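Fernlow: A Better Way to Hang Small Laundry
Final report, Household Design Studio
Zuzana Charvát, Vilgot Forsberg, Samuele Vitale
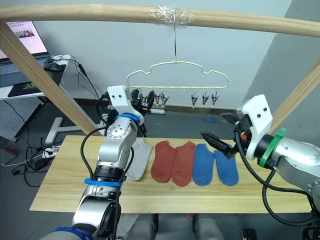 Our project began with socks! Every one of us had the same complaint about living in student housing: small laundry takes forever to hang and then slides off whatever you hung it on. We wanted a drying setup for a narrow room that could be put together in an afternoon from things you can buy or scrounge. The version we settled on has a long rounded wooden bar across the top, with a clip hanger suspended from it on a thin wire hook. The tape wrapped around the bar near the middle is the least elegant part of the design, and also the part we argued over the most. The clips are grouped toward the two sides of the hanger, with a gap in the center. Blue socks are our standard test load, so they come up a lot in the pages that follow.

Why a clip hanger

Samuele started out convinced that a plain line would do the job. We tried one, and for towels it was great. Socks were another story – you drape them, they bunch up, and the toe stays damp long after the rest is dry. Clips hold a sock by its edge and let air get to the whole thing. They are also kinder to people in a hurry, once you get used to squeezing with one hand and feeding the fabric in with the other. That took practice, and Vilgot still drops more than he hangs (he has agreed to let us print this).

The bar and its supports

We chose wood for the bar after trying a metal shower rail, which was cold, slippery and annoyingly loud when anything bumped it. Wood grips the tape well and it looks nice in a bedroom. The slanted posts were Zuzana's idea. Straight uprights wobbled when we tugged on a clip, and tugging on clips is what you do all day with this thing. With the posts set at an angle, the bar stays much calmer.

Hanging height was harder to agree on. Too high and shorter people can't see into the clip. Too low and long socks touch the table. We ended up setting it so that Zuzana could reach every clip with her elbows bent, and everybody else adjusted.

The swing problem

A hanger on one hook turns as soon as you load one side. We love this problem because it is so simple to see and so stubborn to fix! What we tried:

Loading left and right by turns. Works well, but you have to remember.
A second hook. No more turning, but taking the hanger down became a two-handed job.
A shorter wire. Helped with the swing and did nothing for the turning.

We kept the single hook and wrote "one left, one right" on the instruction card.

Cost and next steps

Our teacher, Chrysoula Economou, set a limit of 2,000 points from the studio's materials budget. The wood took 1,000 and the hanger, wire and tape came to 500, so we finished under the limit. In July we want to replace the tape with a notch cut into the bar, and try a hanger with clips that slide along the rail. Vangelis Gavalas has offered us bench space in the wood shop for the notch.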